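December 11, 2020

I promised the Hunholm club list a write-up of the open day at Brurnerwood Observatory back in July, and I am only now getting it done. Most of it comes from the notebook I had in my jacket, so the observing part is more detailed than the rest.

Sotiris Lazaridis and I left after lunch on Saturday. It is a two-hour drive if you don't get stuck behind farm traffic, and we did. The observatory sits at 1,338 feet, on a cleared ridge with trees on the north side. The last mile is gravel. If you have a low car, take it slowly past the second gate, where there is a washout on the right. Parking was in the field below the main building, and cars that planned to leave after dark were asked to park nose out.

We signed in at 4:30 and got on the first tour. Arvid Sæther took us through. He has been working on the main telescope for years and answered everything we asked, including a long question from Sotiris about the encoder on the declination axis. The instrument is a 20-inch Newtonian on a fork mount. The primary was refigured and recoated by Björklund, and Arvid had the test report pinned up next to the control desk. They run the telescope from a warm room in winter, but on open nights everyone goes up the ladder and looks through the eyepiece.

The roof is a roll-off type. It moves on steel wheels along an angle-iron track and takes two people to push. There was a motor once, and Arvid would like to have one again. He said the track has to be swept before each session, as a small piece of gravel is enough to stop it.

After the tour we had time for the indoor part of the day. Coffee and sandwiches were laid out, and there was a swap table where I found a 2-inch diagonal for less than I expected. The talk at 6:00 was on variable star estimates by eye. It ran long, but the handout was good and I have used the charts since.

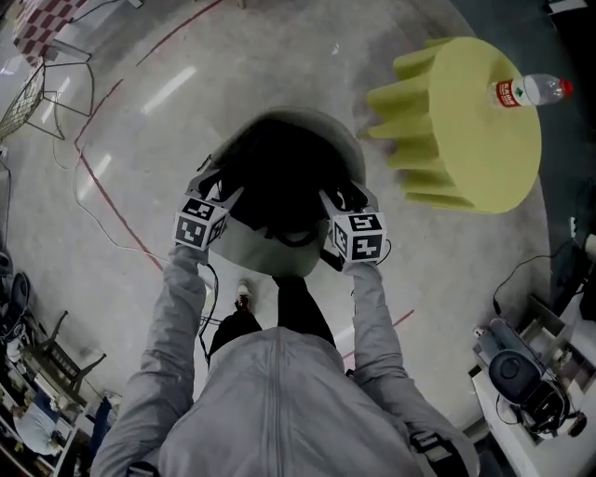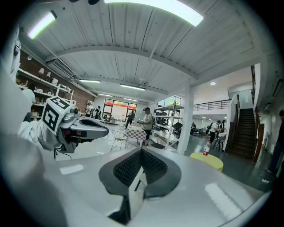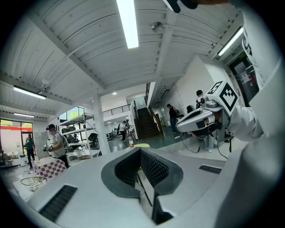
*Indoors. Concrete floor in the first picture, the white ceiling in the other two.*

By 8:00 we were back outside setting up. Visitors were allowed to put their own scopes on the grass south of the roll-off building. Sotiris had his 8-inch Dobsonian. I brought the little 66 mm refractor on a photo tripod, mainly to see what it would do under a darker sky than mine. Thin cloud hung in the west at sunset and we were a bit worried, but it thinned out during twilight. There was a light wind until 10:00, then none.

Notes from the evening, in the order we looked:

- **Jupiter and Saturn.** Low in the southeast, both boiling badly at first. Two belts on Jupiter in the 66 mm. Later, with Saturn higher, the Cassini Division came and went in the Dobsonian.
- **Comet NEOWISE.** Northwest, easy with the naked eye once it was dark enough. Best view was in 10x50 binoculars. The line at the big telescope disappeared for a while when people noticed it.
- **M13.** In the 20-inch this was the view of the night. Stars resolved right across the core. I waited in line for it twice.
- **M57.** Plain smoke ring in my scope, very small. In the big one the inside of the ring was clearly not black. No central star for me.
- **Veil Nebula.** Sotiris had an OIII filter and found the eastern part quickly. I could not see it in the 66 mm without the filter, and with it I could.
- **M8 and M20.** Past their best by the time we got to them, down near the trees.

Dew started at 11:30 and got heavy fast. I had left my dew shield on the kitchen table at home, so the refractor was finished by midnight. Sotiris kept going until 1:00 with a hair dryer run off the car battery.

The sign-in sheet had 74 names on it when we left. Red lights were well respected apart from one car alarm, which went off while I was on the ladder.

A few practical points for anyone going next year. There is no phone signal on the ridge, so print the directions. The restroom is in the main building and was open all night. Bring a chair and more warm clothes than you think you need in July. Outdoor power is limited to the two posts by the fence, and they were both taken before sunset. Arvid takes bookings for group visits on non-public nights, with a limit of 12 people. I have his email address if the club wants to set one up for spring.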